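Plastic bin or cardboard box for carrying seedlings to a plant swap?

Hi everyone! I'm taking tomato and pepper starts to the Dornosholm plant swap this spring and I'm already planning (I know, it's January). In October I brought strawberry runners in a cardboard box and the bottom gave out between the car and the gate. Dirt everywhere! I'd like to bring 27 small pots this time. What do you all carry yours in? And do you water before you leave or after you get there?

pepperpatch47
Posted Jan 5, 2021
12 comments

Stedurwood_Gardener
Oh, I love this question! I've been to that swap every year I could get there and I've tried pretty much everything — wagon, wine crates, an old drawer. A rigid plastic bin wins by a mile. Get one with handle holes in the sides, in a size you can still lift when it's full, and go for a light color if you can find it, so it doesn't heat up so much in a sunny car.

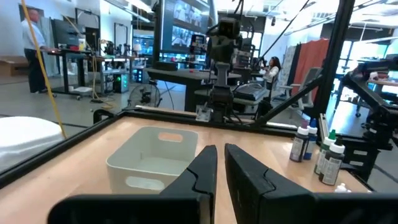 1. Water the night before. The pots drain overnight and they're so much lighter in the morning. If it's going to be a hot drive, bring a spray bottle.

2. Line the bottom with an old towel. It soaks up drips and it stops the pots from sliding when you brake. (I used newspaper for years and ended up peeling it off everything.)

3. Pack tall ones in the middle and short ones around the outside. If you have gaps, stuff them with crumpled paper or empty pots. Tomatoes over 10 inches should get a stake before they travel, tied loosely.

4. Label every single pot! Pencil on a plastic tag holds up better than marker for me. Write the variety and whether it's a bush or a climber, people always ask.

I wouldn't try to get all 27 in one bin, by the way. Two half loads are much kinder to your back, and the walk from the Kragh Street lot is longer than it looks on the map. Have fun, the peppers always go first!
17 people found this helpful
Share

mossy_steps
cardboard is fine if you put a tray in it. never had one break

DivbergDirt
Agree with the bin, and I'd add one thing: harden them off first! The tables at these swaps are outside, and seedlings straight off a windowsill can get scorched or flattened in one windy morning. Start a week or so ahead with an hour in the shade and give them a bit more each day. I skipped that with a batch of basil once and it looked like cooked spinach by noon. Also bring the bin home empty if you can stand it. I never can — last time I left with more plants than I brought, including a fig I have no room for and totally adore.
Share
3 comments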